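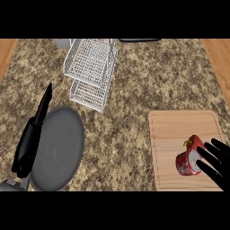

What the Lector Learned
8/16/26 - 2 min read
Print | E-mail

I signed up to read at the early Mass because Nabila Mangundap asked me in the parking lot, and I can't say no while holding a donut. She gave me a workbook with the pronunciations in the back. I skipped the back.

So I met Habakkuk cold, in front of 40 people. I gave him three different names in one reading - one of them possibly a town in Ohio. Father kept his eyes shut, in prayer I hope. I'm down for October too.

Recent posts
- The Hymn With 8 Verses
- Parking at Drolton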